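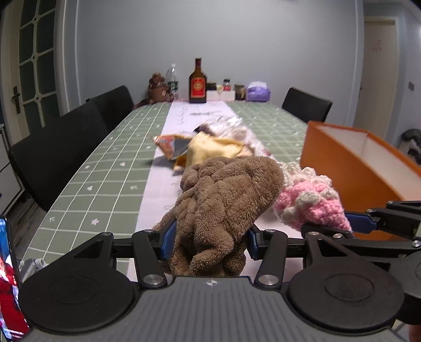

I've been crocheting with the same skinny aluminium hooks since high school, the grey ones my aunt kept in a pencil case, and I'd have told anyone who asked that a hook is a hook. Then Nadège Huet lent me her Mevell set over a rainy weekend and I'm afraid I've become a bit of a bore about them.

The set has five hooks, from a tiny one I'd only use for amigurumi eyes up to a big fat one for blanket yarn. They come in a roll-up cloth case with a tie. The handles are rubbery and quite thick, flattened on both sides where your thumb sits, and that flat spot is the whole reason to buy them. I hold my hook like a knife (pencil grippers, I know, I know) and the old ones always twisted round in my fingers after an hour or so. These stay put!

The heads are lovely too. The throat is a little deeper than I'm used to, so the yarn gets properly grabbed, and for the first evening I kept overshooting and making everything too tight. Give it a few rows. Once I'd loosened up I was flying through bobbles, and bobbles are usually the stitch I put off until there's no more tea to make. Pulling through all those loops at once with a cheap hook is how you end up splitting the yarn and using language.
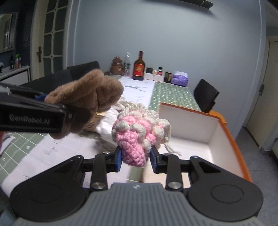 *Words: Huguette Rey | Posted 14 May 2020 | Filed under: Hooks & Notions*

I tried them on three yarns. Plain 8 ply acrylic was a dream. Cotton was good, though the second-smallest hook squeaks on it, and if you hate that noise you'll really hate it. Chenille was the surprise. You can't see your stitches in that stuff and have to go by feel, and the smooth head slid in where my old ones always caught on the fluff.

Now the grumbles, and there are a couple. The size is printed on the handle in gold and it's already rubbing off the one I use most, so I've put a dab of nail polish on each end in a different colour. The case pockets are all one width, so the smallest hook slips out whenever I pick the roll up by the wrong end. And there's a gap in the sizes right where a lot of baby patterns sit. You can buy that one separately for a bit more than $19, which stings.

I had a go of the Brunet hooks as well, at a friend's place. Prettier, with a nice weight, but the handles are perfectly round and I was back to twisting within a few rows. If you hold yours like a pencil you may well like them better.

My wrist has been noticeably happier. I can't promise yours will be, but I got through an entire shawl border without stopping to shake my hand out, and I've already started on a cushion cover I'd been saving for July. Nadège has her set back. Mine's the one with nail polish all over it.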